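Mulora Home Textiles Support
Ticket: Mint green towel, lint and stiffness after washing
Product: Pelgate hand towel, mint
Opened by: Adelino Seixas
Status: Closed

Adelino Seixas, first message

I bought the Pelgate towels in July and two of them have gone stiff. They also leave lint on my hands. I wash them warm with the bath mats and use the amount of detergent marked on the cap. Fabric softener goes in every load. The stiffness is worst along the hem. Pictures attached.

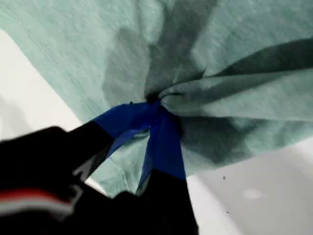
Can I keep using fabric softener on these towels?
Leave it out for now. Softener coats the loops, and the coating builds up with each wash until the cloth feels stiff and stops taking up water.

Rivadeneyra, Mulora support

Thank you for the details. Please try the following and write back:

Wash the towels apart from the bath mats. Mats with a rubber back shed a lot.
Use half the detergent you use now and no softener.
Add an extra rinse.
Shake each towel out before it goes in the dryer, and clean the lint screen first.
Dry on medium and take them out as soon as they are done.

Adelino Seixas

Did one wash this way. Less lint on the screen than before. The hem is still stiff on both. I forgot to say that we have hard water and the kettle scales up fast. 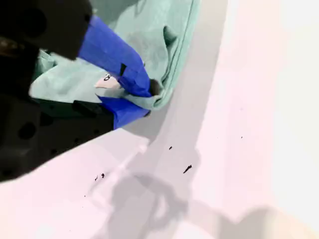 I also tried soaking one of them in plain hot water in the laundry sink for 30 minutes. The water went cloudy and a little soapy, and I hadn't put any soap in it.

Rivadeneyra, Mulora support

Cloudy water means there is old detergent in the cloth. Soak both towels again, change the water when it clouds, and stop when it stays clear. Then run one wash with a cup of white vinegar and no detergent. Don't use bleach on the mint, as it will fade unevenly.

Adelino Seixas

Soaked them both. It took 5 changes of water. Then the vinegar wash and medium dry.

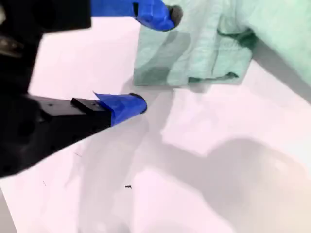

The middle of the towel is soft again and it dries a plate properly. The hem is better but still firmer than the rest. I can live with that. There was a vinegar smell when they came out of the washer, gone after the dryer.

Rivadeneyra, Mulora support

The hem is folded over and stitched, so it will stay a bit firmer. With hard water, repeat the vinegar wash when the towels start to feel stiff. Closing this ticket. Reply here to reopen it.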